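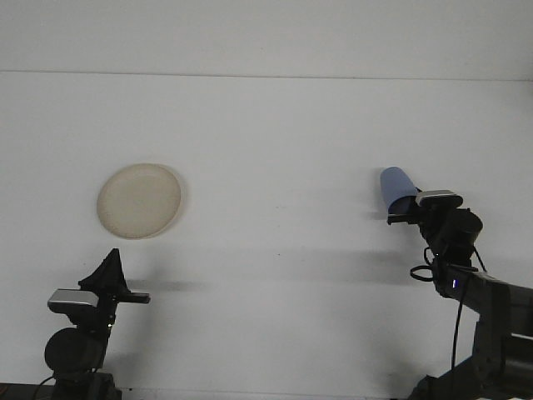
A shallow beige dish and a light blue cup.

Every argument about tableware ends up being an argument about storage, and most people who lose it do so because they bought the plates first. I have been measuring cupboards, racks and table tops for this column since the Groker shelving test, and my position has hardened. The ordinary household owns too many kinds of vessel. It would be better served by two: one shallow round plate with a raised rim, and one tapered cup with no handle. Everything else should have to justify its shelf space.

Start with the plate. The useful dimension of a plate is the flat area inside the rim, and the wasteful dimension is everything outside it. Restaurant plates have wide, sloping rims because a server's thumb has to go somewhere and because empty space makes a portion look deliberate. Neither condition applies at home. A wide rim adds to the footprint in the cupboard, adds to the footprint in the dishwasher and contributes nothing to the meal. A slight rim, raised just enough to stop gravy, does the whole job.

The slight rim also settles the bowl question, or most of it. A dish that is shallow but properly edged will take rice, stew, pasta, salad, toast, and a sliced apple. It will not take soup. Soup goes in the cup. People object to this more strongly than to anything else I propose, and the objection is always about manners. I have no technical answer to manners. I will note that a cup loses heat through a smaller surface than a soup plate of the same volume, and that the last third of the soup can be drunk without tilting anything toward a spoon.

Color matters less than the catalogs suggest, though it does matter a little. Bright white shows metal marks from cutlery, the gray pencil-like lines that people mistake for cracks. Dark glazes show every trace of hard water. Cream and beige are the tolerant middle. They look slightly dull on the shelf and go on looking slightly dull for years, and I count that in their favor. The one place where beige performs badly is under warm yellow bulbs, where chicken, potatoes and plate all merge. The cure is a different bulb.

Now the cup. A tapered cup, wider at the mouth than at the base, will stack inside its neighbor. A straight-sided cup will not, and a mug with a handle will not stack and also will not sit close to the next mug. I keep a test shelf 30 inches wide for this purpose, and the handles are the problem every time. A handle is a projection whose only function is to keep fingers off a hot wall. If the drink is too hot to hold, it is too hot to drink, and the handle has merely hidden the information.

There is a limit to the taper. Too steep, and the base becomes small enough that a full cup is top-heavy and goes over when a sleeve catches it. Too gentle, and nested cups wedge together, particularly if they were put away damp. The makers know this and still get it wrong. The Meltora nesting cups I tried in February wedged so firmly after one night that I had to run warm water over the outer one to free the inner. The Sorkow set, with a slightly steeper wall, came apart with two fingers. On paper the two sets had the same capacity and the same height.

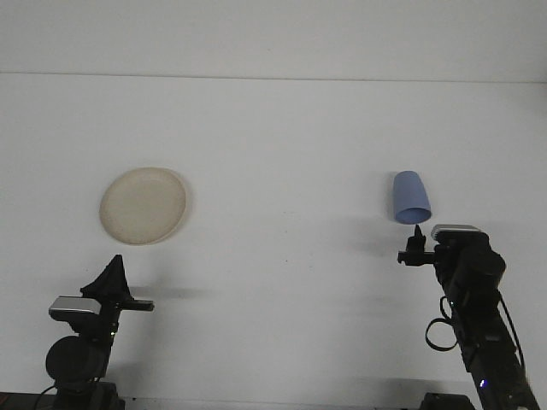
Which way up a cup should be kept is a smaller matter, but it generates letters, so I will deal with it. Mouth down keeps out dust and, on a tapered cup, puts the widest part against the surface, so the cup is as stable as it will ever be. Mouth up lets the inside finish drying. The two requirements conflict only if the cup is put away before it is dry. My rule is mouth down on an open rack to drain, mouth down on a slatted shelf to store, and mouth up on a solid shelf behind a closed door. A wet cup placed mouth down on a smooth, flat surface traps a ring of water and a volume of stale air, and the smell people blame on the plastic usually comes from this.

Plastic is the other subject that generates letters. I am not attached to it. For the plate I would take glazed stoneware over anything molded, given the choice, because knives are used on plates and plastic scores. For the cup, the case is weaker. No knife goes near it. A light plastic cup survives a fall onto tile, weighs almost nothing in a high cupboard, and can be handed to a child or to a person with a poor grip without a lecture. Its faults are that it stains with tea and tomato and that it moves when you brush past it. I accept both. A reader who drinks mostly tea should buy stoneware or glass and accept the weight.

The strongest argument against my two-vessel system is guests. Owners of large sets always raise the dinner for twelve. I kept a record of our own table over a long stretch, 876 meals in all, and the number at which we needed more than six plates at once was 17. For those I borrowed or washed between courses. I cannot claim our household is typical. I can claim that most people who tell me they entertain constantly have never written it down, and the cupboard is being sized for an occasion that may come up less often than they think.

The second argument is that different food deserves different plates. I grant the steak its large plate and the oyster its odd one. Both can be served on the shallow dish with no loss that I can detect by eating.

The third argument, and the one I have least patience with, concerns matching. Sets are sold in matched pieces so that one breakage will send you back for more of the same pattern, which by then has been dropped from the range. Beddoe at least lists its plates singly and has kept the same profile through several changes of glaze, so a replacement sits level in the stack even if the color is off. Level in the stack is what counts. A cream plate and a blue cup do not match and were never meant to, and on a plain pale table you can find both without looking hard.

If you want to try this, do not throw anything out. Take the surplus off the shelves, box it, and put the box somewhere inconvenient. Leave out six plates and six cups. Keep the box closed for 5 weeks and write on the lid each thing you go back for. My own lid had a gravy boat on it, twice, and the large mixing bowl, which had been boxed by mistake and is back in the cupboard beside the stove.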